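Subject: Re: [Pronby users] Longer posts coming?

Hi all,
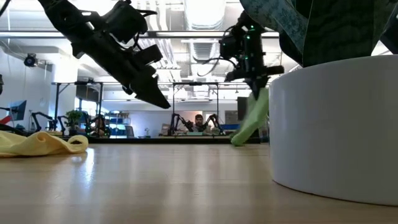
I've had the longer posts switched on since March and I'm still getting used to them. You get a "read more" link after the first few lines, and it works fine on my phone but jumps back to the top on my old laptop – very annoying when you're halfway through a thread!

On 1/9/23, Finlay Innes wrote:
> Has anyone got the new post length yet? Mine still cuts off
> and I can't find a setting for it.

Finlay, it's under Drafts, of all places (I looked everywhere else first). Tick the box, log out and back in, then give it about 23 minutes. If you post through Jorine you'll need version 8 or it'll trim everything without any warning.

Cheers,
Ross Farquharson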